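Work and Automation, Unit 2: When the arm takes over the bin
Course handout, January 2025
Instructor: Marcelino Echevarría

Welcome back, everyone, and thank you for the good questions after the first unit. Several of you asked what really happens to a person's day when a machine moves in next door, so I'd like to spend our time on the sorting benches at Plandale (those of you who came along on the June visit will remember the noise!).

Before the arms came, sorting was two people to a bench, talking all shift long. Now one person looks after two arms, and the talking has mostly gone. Bjarnason, the firm that put the system in, trained the bench crew for 50 hours each, and I think that was generous, though most of it covered stopping and restarting and very little covered what to do when the blocks lie badly.

And they do lie badly. A block on its own is an easy reach, but a pile where one piece rests across another asks for a decision, and the old hands at Plandale used to make that decision without looking up from their coffee. 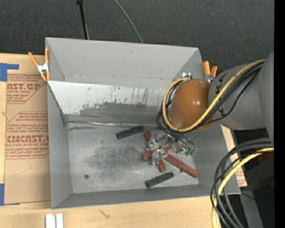 What the job becomes

The bench worker's title changed from sorter to cell attendant. The pay moved up a little, the lifting went down a lot, and sore wrists gave way to tired eyes. One woman who had sorted for years told me she missed having her hands busy, and that she had started knitting on her breaks to make up for it.

Please keep her in mind as you read the Zallo chapter, which is rather cheerful about "freed time" and never quite asks who gets to spend it.

For next time

Read Zallo up to page 57 and bring a page of your own on a task you know well, paid or unpaid. Write down which parts you would gladly hand to a machine and which you would want to keep. We'll compare Plandale with the Pukholm warehouse, where the crew had a say in the layout from the start.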